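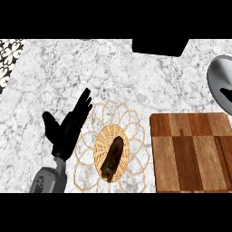

Picking a countertop, nine months later

Feb 24, 2020

I said last year that I would write up the kitchen once it was finished. It still isn't finished, as the toe kick under the sink is leaning against the wall in the hallway, but the counters have been in since September's measuring visit finally led to something, and I have used them long enough to have opinions.

The old counters were laminate in a color the previous owners must have liked. The seam by the stove had swollen and the front edge was lifting. I glued it twice. The second time I used too much glue and a dish towel became part of the kitchen for an afternoon.

I started at Hurkico, which is the closest place to us that keeps full slabs. I had expected a showroom with small squares on a rack. They do have the rack, but the slabs are out back in a cold building, standing on edge, and you walk between them in your coat. A small square tells you very little about a stone with a lot of movement in it. Two squares with the same name on the back looked like they came from different quarries, and for all I know they did.

What I looked at

Granite was the sensible choice and I went in planning to buy it. Most of what was in my range was brown or speckled black. There was one gray I liked and it was on hold for another customer. I called back twice and it stayed on hold.

Quartz was next. It doesn't need sealing and the color is even from one end to the other. The printed veins bothered me in some of them, mostly where the same streak came up again a few feet along. The plainer ones were fine. If I were doing a rental I would pick a plain quartz and stop reading.

Marble is what everyone warned me about. It stains, it etches, it scratches. All of that is true. I took home an offcut and left lemon juice, red wine, mustard and coffee on it overnight. The lemon left a dull spot by morning. The coffee left a faint ring that mostly came out with a baking soda paste. The mustard was the worst of the four and I can still find it.

I bought marble anyway. I bake a fair amount of bread and pie, and I like rolling dough on something cool. I also decided I could live with dull spots, and so far that has held up. There is one by the sink from a cut lime, shaped like the lime.

Measuring and the quote

The quote came in a little over what I had set aside. The stone was less of it than I thought. Cutting the sink opening, finishing the edges and hauling away the old tops added up to nearly 2000 dollars before anyone touched a slab. Ask for those as separate lines. The first quote I got, from a different shop, had it all in one figure and I couldn't tell what I was comparing.

The longest run is 70 inches, which fit on one piece with no seam. The other side has the sink and did need a seam. I asked for it to go behind the faucet, and they said that was a weak spot with so little stone there, so it sits a hand's width to the left. I notice it when the sun is low.

Have your sink and faucet in the house before they measure. I had the sink. The faucet was a Leltuline that was on backorder, and the fabricator would not drill from the spec sheet. That pushed the whole thing back, and we washed dishes in the bathtub for longer than I care to write down. I don't recommend the bathtub. It is hard on the knees.

Sealing

The stone was sealed at the shop and I have resealed it once. I used the Wevport sealer, the water-based one, which cost more than the one at the hardware store and smells less. Wipe it on, wait, wipe it off. The waiting time on the bottle is short and I went past it the first time, which left a haze. More sealer on top of the haze softened it and then both came off with a clean cloth. I read that trick on a forum and it worked.

For everyday cleaning I use dish soap and warm water. No vinegar, and none of the lemon sprays. I had to throw out most of what was under the sink - or give it away, as it turned out my sister's bathroom is all ceramic and she took the lot.

The backsplash

I haven't done it. The wall is painted with the leftover bathroom paint and it wipes down well enough. I had a box of Mac Carthaigh tile on order, a small handmade-looking one in off-white, and canceled when I saw how uneven the wall is. It needs to be skimmed first and I am not good at that. I can do a patch. A whole wall is different.

Still to do: the toe kick, the trim by the window, and the drawer that doesn't close all the way when the one below it is open. I have moved the hinges and the slides and I think the cabinet itself may be out of square. I'm going to take the drawer front off next weekend and measure the box corner to corner.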